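Las cestas de alambre: cómo se hacen y para qué sirven

Publicado el 2022-02-20 en Cosas de casa, la sección de Illar para lectores de 7 años en adelante

En casi todas las casas hay alguna cesta. Puede estar en el baño, en la cocina, debajo de la cama o encima de un armario. Unas son de mimbre, otras de tela, otras de plástico y otras de alambre. En esta página vamos a hablar de las de alambre, que tienen más agujeros que paredes y aun así sujetan las cosas.

¿Qué es el alambre?

El alambre es metal en forma de hilo. Para fabricarlo se toma una barra gruesa y se hace pasar por un agujero un poco más estrecho que ella. La barra sale más fina y más larga. Luego se pasa por otro agujero todavía más estrecho, y así varias veces, hasta que tiene el grosor que se busca. A este trabajo se le llama trefilado.

El alambre de una cesta suele ser de acero. El acero está hecho sobre todo de hierro con un poco de carbono. Es fuerte y se puede doblar sin que se rompa, siempre que no se doble muchas veces por el mismo sitio. Si coges un clip y lo abres y lo cierras una y otra vez, acaba partiéndose. Al metal le ocurre lo mismo en una cesta si se tuerce siempre por la misma esquina.

¿Cómo se hace la cesta?

En la fábrica de Esonen, donde se hacen cestas de cocina, las varillas llegan cortadas a medida. Una máquina coloca unas en vertical y otras en horizontal, de manera que se cruzan. En cada cruce se aprieta el metal y se hace pasar una corriente eléctrica. El punto se calienta tanto que las dos varillas se pegan. Esto es soldar.

Al principio la rejilla es plana, como una parrilla. Después se dobla para levantar los lados. El borde de arriba suele llevar una varilla más gruesa, para que no se abra cuando la cesta está llena. Algunos modelos llevan el fondo también de rejilla y otros tienen una base lisa.

Por último viene el color. El acero sin proteger se oxida con la humedad y le salen manchas marrones. Por eso muchas cestas se cubren con pintura en polvo. El polvo se queda agarrado al metal gracias a la electricidad, y luego la cesta entra en un horno, que en Esonen está a 184 grados. El polvo se funde y forma una capa lisa. Cuando se enfría, la cesta está lista.

¿Por qué tiene agujeros?

Los agujeros sirven para varias cosas. El aire pasa por ellos, y eso va bien para guardar cebollas, patatas o toallas. Se gasta menos metal y la cesta pesa poco. Además, se ve lo que hay dentro sin tener que sacarlo todo.

También tienen un inconveniente. Las cosas pequeñas se escapan. Un lápiz puede colarse entre dos varillas, y una canica seguro que se cuela. Si el fondo es liso y cerrado, lo pequeño no se cae por abajo, pero puede salir por los lados. Un lápiz se guarda mejor en un bote, y el bote en la cesta.

Guardar cosas en una cesta

Antes de meter nada, pon la cesta sobre una mesa o en el suelo, donde no se mueva. Las cosas pesadas van primero y se colocan en el fondo. Si las dejas para el final, aplastan lo que hay debajo y la cesta puede volcar al levantarla.

Los botes altos van de pie. Cógelos por la parte de en medio y bájalos despacio hasta que toquen el fondo. Si el bote no tiene tapa y lleva algo largo dentro, procura que no se incline.
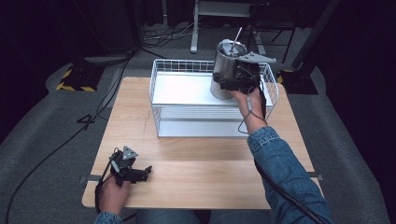 EN LA MESA

La cesta blanca tiene forma de rectángulo y está abierta por arriba. Las varillas de los lados forman una cuadrícula y la base es blanca y sin agujeros. El bote de acero inoxidable es un cilindro. De su boca sobresale una pieza de metal larga y fina, más alta que el bote.

Un cilindro no llena bien una caja rectangular. Aunque pegues un bote redondo a la esquina, queda un hueco que el bote no puede ocupar. En ese hueco caben cosas más estrechas, como un rollo de cinta o un paquete de servilletas pequeñas puesto de lado. Si todos los objetos fueran cajas cuadradas, se podrían juntar sin dejar espacio, como los ladrillos de una pared.

¿Y por qué hay tantos botes redondos? Un bote redondo no tiene esquinas donde se quede pegada la comida y es más fácil de lavar. También se agarra mejor con una mano.

Acero pintado y acero inoxidable

Hay objetos de acero que no se pintan. El acero inoxidable lleva otro metal, el cromo. El cromo forma en la superficie una capa muy fina que no vemos y que protege lo de dentro. Si se raya, la capa vuelve a formarse sola con el aire.

La pintura no hace eso. Cuando una cesta pintada se raya hasta el metal, el agua puede entrar por ahí y oxidarlo. Para limpiarla basta un paño húmedo con un poco de jabón, y después hay que secarla bien, sobre todo en los cruces de las varillas. No uses estropajo de metal.

Una prueba para hacer en casa

Necesitas una cesta pequeña y 8 objetos que no se rompan. Mételos de cualquier manera y mira si caben todos. Luego sácalos y vuelve a empezar, esta vez con los grandes y pesados abajo y los pequeños en los huecos. Dibuja cómo ha quedado cada vez. Si tienes una regla de 50 centímetros, mide también el largo y el ancho de la cesta y apúntalos al lado del dibujo.

Palabras de esta página

Trefilar: hacer más fino un metal pasándolo por un agujero estrecho.
Soldar: unir dos piezas de metal, muchas veces con calor.
Oxidarse: estropearse un metal por el aire y la humedad.
Cilindro: cuerpo con dos bases redondas iguales, como una lata.

Otras páginas de Cosas de casa: El tapón de corcho. La percha. ¿De qué está hecha una esponja?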